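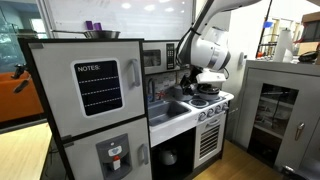

27 October 2023 - open day, kitchen bench

Visitors from Farnach were due at ten and came at twenty past. Dagmar met them downstairs, I stayed up here with Vilmos and ran the bench. Kenza did the talking.

Ran the lidded pot task on the stove for the first group. Same start pose as the practice runs on Thursday, speed turned down to the visitor setting. Two drops in the first hour, both on the lid knob. Vilmos thinks the grasp height is a little too high and I agree, but we left it alone with people standing there. Will change it Monday and log the new value on the bench sheet.
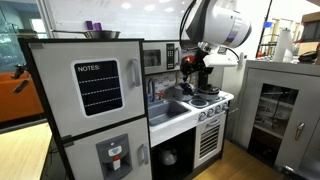 Questions from the group, as far as I could write them down:

- How many demonstrations did we record for the kitchen tasks? Kenza said 3,000 across all of them, 100 for the newest one.
- Does it matter where the pot starts? Yes. It does well near the burners and worse close to the sink.
- Can it open the oven? Not shown today. Adel has a version but it isn't ready for visitors.
- What happens if someone reaches in? Showed the stop button. One man wanted to press it himself, so we let him. Restart took a few minutes, longer than I'd like.

Second group (Wegener, smaller, mostly engineers) asked to see something away from the stove. Switched over to the sink end. The reach is tight on that side and the cable needs watching on the way down. I had to pause once and move it back over the arm by hand. 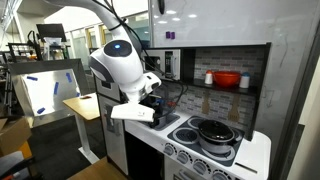
Gripper over the sink, kitchen bench, open day.

To do:
- Lower the grasp height for the lid, rerun the set (Vilmos)
- Better cable clip near the wrist. Ask Rizwan if the Trosier order has any left
- Shorter restart after a stop. April notes have a procedure, check if it still works
- Send Dagmar the slides, Farnach asked for a copy

Powered down at 4:30.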